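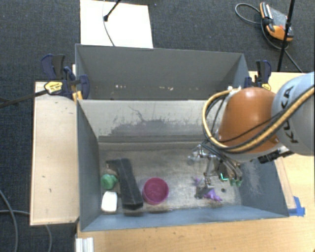
Two gray bins side by side, with a KUKA arm reaching into the front one.

Foam Rolling FAQ

I get a lot of email about my rolling routine, so I finally put my answers in one place!

How long do you roll for?
Ten minutes after a run, a bit less after lifting. I do calves first (ouch), then quads, then the outside of my hips.

Should it hurt?
A little pressure, sure. If you're holding your breath, back off and put more weight on your hands.

Which roller do you use?
The Flelura, the medium one. I had a Flinero before that and loved it, but the bumps were too much for my shins. The Doolan is fine too if you travel a lot, it fits in a carry-on.

Before or after a workout?
Both, if I have time. Before the Tonderau trail race in July I rolled every morning at 6:30, and my legs felt pretty springy on that first climb (all 1,731 feet of it).

Can I roll my lower back?
I don't. I lie on a tennis ball and work the muscles next to my spine, nice and slow.

Do you keep track of it?
Yep, in the same notebook as my miles! I'm at 113 sessions so far this year.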